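Home | News | Visits | Clubs | Calendar | Contact

Open Day at the Pumness Technical College Robotics Club

Saturday, by our visits correspondent

I had been meaning to get over to Pumness for two years, and both times something came up (the first year it was snow, the second it was my own bad planning), so when the card came in the mail announcing the spring open day I put it on the refrigerator and told everyone in the house that the Saturday was taken. The college is at the far end of the Flavunar bus line, past the reservoir, and the ride is a pretty one if you sit on the left.

The robotics club lives in the old Tiongson building, which went up in 1948 as a workshop for teaching sheet metal and still has the date cut over the side door. The floors slope a little. There is a wonderful smell of oil and floor wax in the hallway, the very same smell as my own high school shop, and I stood there longer than I needed to just breathing it in. A student at the front table gave me a paper badge and a floor plan and sent me upstairs, where there was coffee, and very good lemon bars at a dollar apiece toward the competition fund. I had two.

The club has 62 members this year, a number they are proud of, and they come from all over the college: electronics, of course, but also nursing and accounting, and one cheerful pair from the culinary program who told me they had come for the free pizza in September and stayed for the wiring. They meet on weekday evenings and share one long room that is divided up by workbenches and a good deal of goodwill. First-years start with little wheeled cars that follow a line of tape. I was allowed to drive one, and I put it straight under a radiator, and a very patient young woman fished it out with a yardstick and told me everyone does that.

The big excitement is the Parkix Challenge, the regional student contest they go to in June. The teams have to get a robot arm to do jobs inside old computers, the kind of close work that is done at repair and recycling shops, and the entry fee alone is 500 dollars, so you can see where the lemon bars come in. Each team gets 40 minutes at the table on the day. Points are given for careful handling and taken away for every bump, and the students all agreed that the bumps are what keep them up at night.

I had a long talk with the team captain while the others were getting set up. She explained that writing the program is only part of it, and that they spend whole evenings on where the arm ought to stop and which way it ought to come in. A person reaching into a computer tips a wrist or shifts an elbow without a thought, and the arm needs every bit of that worked out for it. I asked what the hardest part was and she said "the socket" before I had finished the question, and two of her teammates groaned from across the room! The processor sits in a small metal bracket with a lever beside it, and there isn't much space for anything with fingers. I have trouble getting a battery into a smoke alarm, so they had all my sympathy.

I stayed at the contest table far longer than the floor plan suggested, and asked a great many questions, and every one of them was answered kindly. If you have a grandchild who takes things apart, bring them next year. Wear flat shoes for the stairs, and bring small bills for the bake table. The last bus back leaves at ten past five, and I caught it with my badge still on and a lemon bar in a napkin for the ride.
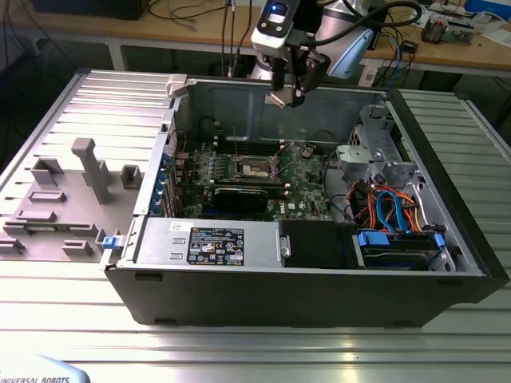
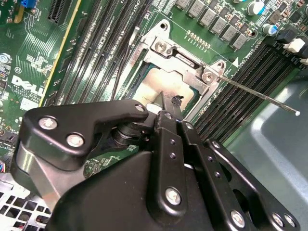
Robot arm work on Dell computer boards, Pumness robotics club open day.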